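Pegs, slots and a lot of filing: the maker of the Flevimon set talks

Coffee first, then the purple block. That was the order of things on Tuesday at the Brerkgate units in Gosside, where the woman behind the Flevimon building set keeps a bench, two stools and more loose pegs than anyone could want. She asked me to leave her name out. Fine by me. We talked for most of an hour and I filled my notebook and then the back of a parking receipt.

The set is small. A purple base with a slot in the top, green blocks, a brown piece that lies in the slot and stands up at one end, pegs. You put it together, you take it apart. "People ask what it makes," she said. "It makes itself. You get to the end and you've got the thing." 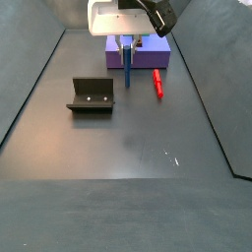 K. Tripathi

She started with the base and she still talks about it the most. The early ones were thin and slid all over the table. "You'd push on one piece and the whole lot went. So I made it a slab. Heavy, flat, boring. Everybody loved it right away."

And the purple? Leftover color, she said, from another job. Then she liked it. A gray one got made and nobody picked it up.

Pegs next. The blue one is long and slender, the red is short with a shallow ring around the middle. I asked if the ring does anything. "It tells your fingers where the middle is. Some people feel it, some people don't." She rolls one across the bench while she talks. It rolls off. She doesn't pick it up.

Rounded ends were a fight. A square end looks crisper but catches on the rim of a hole, and a beginner takes that as doing it wrong. "They stop. They look at you. I don't want them looking at me, I want them looking at the peg."

I wanted to know about the brown piece because it's the one I got stuck on. It has a post at one end, a bar that drops in the slot, and a hole in the bar. I'd tried it backward, twice. "Good," she said. "Most do. The slot has a bit of slack down the sides and that's on purpose. My first slot was tight and you needed a mallet to get the bar out agian."
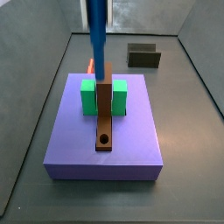 Brown post up, green block on either side, bar down in the slot.

The green blocks came late. Before them the post stood alone and it looked, her words, "like a chair with no one in it." Now it gets a neighbor left and right. She says this also slows people down in a useful way – you have to think about which goes in first, and there is more than one answer that works.

Then the numbers, which she had on a sticky note. 1,429 sets out the door so far. She was hoping for 2,000 by June and says she won't make it. Too much filing. Every slot gets cleaned up by hand, hers, and her thumb hurts. Could someone else do it? "Could. They'd do it different."

What comes back broken? Hardly anything breaks, she said. Things get lost. The red peg mostly, becuase it's short and goes under a couch. She mails out spares in a plain envelope and doesn't charge for them, though the postage is starting to annoy her.

Any plans for a bigger one? Long pause. There's a drawing. A second slot crossing the first, another brown piece, longer. She showed me the sheet for a few seconds and put it back in the drawer. "I don't like the corner yet."

Which corner?

"The inside one." She drew it on my receipt. I still have it, can't make any sense of it.

Gosside orders can be picked up from the Brerkgate units most mornings. Ring the bell, the door sticks.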